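Notebook, handheld gripper data collection
November 20, 2020
Entry by Lihua Zheng

Carrying on from Sepehr's pages on the two-hand setup. I have the numbers from the home recordings now and want to get them down before I start changing the training config again.

The question was whether the relative pose between the two grippers should go into the policy as an input, or whether each hand can get by on its own wrist camera and its own motion history. Sepehr's position was that the wrist views overlap often enough in tidy-up tasks that the network can work out where the other hand is. Mine was that they overlap when the hands are close and tell you nothing when the hands are apart, and that the approach phase is mostly hands apart. We agreed to settle it with data from a real living room instead of the bench, because the bench has a plain gray surface and every method looks good on it.

Task definition, as agreed with Gráinne: small toys lying on the floor mat, cardboard box on the same mat, both hands free to pick, toys go in the box. No fixed order. Either hand may take any toy. A toy may be passed from one hand to the other if the demonstrator wants to. The demonstrator is asked to move at a normal pace and not to hover over the object before closing. We had a lot of hovering in the September set and the policy learned to hover.

Processing. Trajectories come from the visual-inertial tracking on each gripper separately, then both are put into one map. The map is built first, from a slow pass over the area with one gripper, and the second gripper relocalizes against it. Relocalization was the weak part in September. Jarlath rewrote the feature selection so that points on the gripper body and fingers are masked before matching. Before that, the tracker kept picking up corners on the linkage, and those corners move with the camera, so they pull the estimate toward "not moving." Same story with the other gripper when it comes into view, and his mask did not cover that case at first. He has added a second mask for it, driven by a small segmentation net. It costs some time per frame but we process offline so I don't care.

The printed mat helps a great deal. Lots of edges, lots of contrast, and it covers much of the working area. I should be careful not to read too much into tracking quality from this one room. A plain carpet would be harder. Note to self: ask Úna if her mother's place in Dokirside is still available, it has the plain carpet.

The mat also has a ruler printed on it, which I used as a rough scale check. I took frames where two tick marks could be picked out clearly, triangulated them from the tracked poses, and compared with the printed distance. Agreement was good enough that I stopped worrying about scale. Not a calibration, printed mats stretch, and I would not quote it in the paper. The proper scale check is still the Joruleck board at the start of each session.

Filtering. Episodes were thrown out for three reasons: tracking lost on either hand, closing width signal missing, or the demonstrator talking to someone and standing still for a long stretch. What remained was 2,000 episodes. Gráinne thinks the last criterion is too strict and that pauses are natural. I kept it for now and saved the rejected ones in a separate folder so she can rerun with them in.

Training. 2 variants, same backbone, same action horizon, same seed list:

Variant A. Each hand gets its own wrist image, its own past poses and its own finger width. No information about the other hand except through the pixels.

Variant B. Same as A, plus the pose of the other hand in this hand's frame, current and past.

Each variant was trained with 5 seeds. Training ran on the Dunne machine, which is slower than the one upstairs but was free. Wall time was roughly the same for both variants, as expected, the extra input is tiny.

Offline results first. Action prediction error on held-out episodes is a little lower for B. The gap is small when averaged over everything. Split by phase it looks different. During approach, B is clearly better. During closing, the two are the same within seed spread. During carry to the box, B is better when both hands are carrying and the same when only one is. That fits what I argued, but offline error has fooled us before so I did not want to stop there.

On the bench arms, with a spare mat and a similar box. A does the single-toy case fine. With several toys out, A has a habit of sending both hands to the same toy. They both start toward it, the cameras then see each other, one hand backs off, and sometimes the other backs off as well. Úna called it the doorway problem and the name has stuck. B does this much less. It still happens when two toys lie close together, where I suspect the demonstrations themselves are ambiguous.

Unexpected: B is worse at the handover. I had assumed it would be better at this above everything else. Looking at the rollouts, B brings the hands to the correct relative pose and then closes the receiving hand whether or not the toy is there. It has learned that a certain relative pose means close. A looks at the pixels, having nothing else to go on, and waits. Sepehr pointed this out before I did and was decent about it.

Possible fix is to drop the relative pose at random during training so B cannot lean on it entirely. Another is to add noise to it, in proportion to how close the hands are. I prefer dropout, fewer knobs. Will start with a low rate and go up.

On the finger pads. The two pads on a gripper are different blues, bright on one side and dark navy on the other, and I was asked at group meeting if the network could be using this to tell left from right. It could. I don't see a problem as long as the arms carry the same pads in the same places. If somebody swaps a pad on the bench we should expect trouble, so please write it here if you do. I will run one color-jitter ablation to have an answer for the reviewers.

Went back through the raw video for the close-approach part, since that is where the segmentation mask and the relative pose both matter. The useful stretches are the ones with one hand set around a toy and the second hand in view. 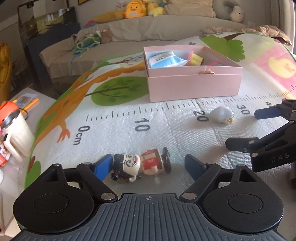 For stretches like this the mask on the neighboring gripper has to be tight. With the loose version we lose the mat texture around it as well, and that leaves the tracker mostly with the background, where the parallax is small and the position estimate gets soft. I tightened the dilation and reran the worst sequences. Drift went down on all of them. I have committed the new value and left a comment in the config.

The other thing from the video is how much orientation varies. Figures with round bases end up on their sides and the demonstrators grab them across the body in that position, they don't stand them up first. The bench trials so far used upright toys only, because whoever resets the bench (me) stands them up. That is a mismatch between training and test and it probably flatters neither variant. From now on toys get tipped out of a cup for the bench reset and stay as they land.

Jarlath wants to know whether we could do away with the shared map and estimate relative pose from the wrist views when they overlap, falling back on dead reckoning in between. I think dead reckoning will drift too far during approach, where B gets its benefit. But it would remove the mapping pass, and the mapping pass is what demonstrators at Usier complained about most. Worth an afternoon. He can use the existing recordings, just throw away the map and compare.

To do:
- dropout on relative pose, same seeds, same data
- rerun handover trials with the receiving hand's view saved at full rate
- color-jitter ablation for the pads
- tipped-out reset on the bench, redo A and B both, not only the winner
- Gráinne: rerun with the paused episodes put back in
- Jarlath: relative pose without the map
- ask Úna about the carpet

If dropout repairs the handover and keeps the approach gain I will write it up as the main result. If it costs us the approach gain, the honest version is a trade-off plot and we talk about it then. I have left the rollout videos in the shared folder, sorted by variant and then seed. Handover failures have an H at the front of the name.

Recent entries
Masking the gripper body in the tracker (Jarlath Keogh)
Two-hand setup, first notes (Sepehr Ansari)
Hovering in the September set (Gráinne Quinlan)
Finger width signal dropping out, cable replaced (Úna Costello)
Joruleck board: printing and mounting (Lihua Zheng)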